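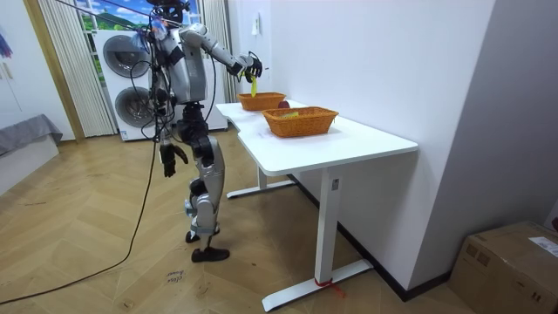 Why Do Bananas Turn Brown?

A banana is yellow for what feels like one afternoon. Before that it is green and tastes like a candle. After that it is brown, and a grown-up starts talking about banana bread.

Blame a gas called ethylene. You can't see it, and the banana makes it all by itself. Ethylene tells the fruit to get ripe. The green coloring in the peel breaks down, so the yellow shows. Inside, starch turns into sugar, and the banana gets softer and sweeter.

Then it keeps going. Bananas are not good at stopping.

What are the brown spots?

As the peel gets old, its tiny cells start to break open. Stuff that was kept apart inside them mixes together and meets oxygen from the air. The mix turns brown. Dropping a banana breaks cells too, so a bruise goes brown the same way. The banana will not forgive you, but you can still eat it.

Do bananas boss other fruit around?

Yes. Ethylene drifts. Put a ripe banana in a paper bag with a hard avocado and the avocado will hurry up.

Try it at home

You need 3 green bananas and a paper bag. Put one banana in the bag and fold the top over. Leave one on the counter. Put the last one in the fridge, where the peel may go dark and ugly while the inside stays firm. Check them every day for 7 days and draw what you find.

Written by Reda Gaber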